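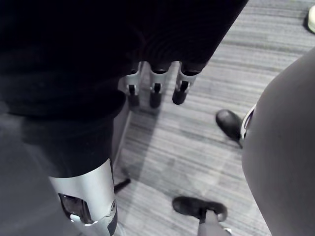 Figure 4. Three fingers of the Plorkar hand above the floor, showing the silver joint housings and rounded black tips.

4. Assembly and household fitting

4.1 Hand and wrist

The Plorkar upper body was assembled in the shared workshop at Takasham, using hand tools and a bench drill. The fingers (Figure 4) were the last parts to be finished. Each joint was first fitted dry, then taken apart, cleaned and pinned. Two of the early joints were rejected for side play and remade. The rounded tips were kept throughout, although a flatter pad had been tried on the bench in June and had given a better hold on paper and card.

The wrist camera was fixed before the cables were run. This order is recommended to other home builders. In the first build the cables were tied down early and the bracket could not be seated without cutting every tie. All cable lengths were then increased by 20 cm and the spare length was gathered at the elbow.

Finger travel was set with the Lema control board. The board holds one closing limit for each finger, and these limits were adjusted by hand over 300 open and close cycles with no object present. After the first 100 cycles the outer finger had drifted and its limit was entered again. No further change was needed.

4.2 Placement at the vanity

Small household objects were chosen in preference to test blocks. A mug with a tube of toothpaste standing in it makes a useful target, as the tube leans and the hand must come at it from one side without tipping the mug. The sink and the tall faucet limit how far the second arm can cross over, and the edge of the counter limits how low either elbow can drop.
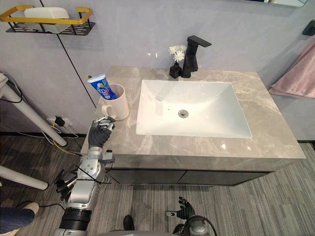
Iestyn Meredith
Lead Builder, Plorkar Project, Takasham Shared Workshop

The hands wear black gloves at the vanity, with the silver finger joints left exposed. The gloves were bought as ordinary work gloves and trimmed at the fingers. Three cuts were tried. A full glove gave the best grip on glazed surfaces but bunched at the joint and slowed the closing of the hand. The cut now in use covers the palm and leaves each joint free to turn.

Stock limits in the Lema software assume a clear space in front of the body, so a new set was written for the vanity. The left arm is allowed to reach the full depth of the counter. The right arm is held low and open until the left has finished its reach, and is then released. This rule is slow, but it removed the arm-to-arm contact recorded in the earlier trials.

4.3 Working with people nearby

The room is small and people stand close to the arms during a session. A person holding an object may be in front of the grippers at waist height, and loose clothing may hang well out from the body. For this reason the Hurier stop switch was wired to cut power to both arms together. Loose cables on the floor remain a weakness of the build, and overhead routing is planned.
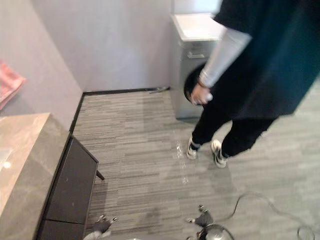

Hywel Edwards, in written comments on a draft of this section, held that a single stop switch was not enough for a room of this size, and asked that a second be placed at the doorway. He also noted that cutting power lets a raised arm fall, "and a falling arm is its own hazard". The point is accepted. A spring brake for each shoulder has been drawn up, and the left one has been machined but not yet fitted.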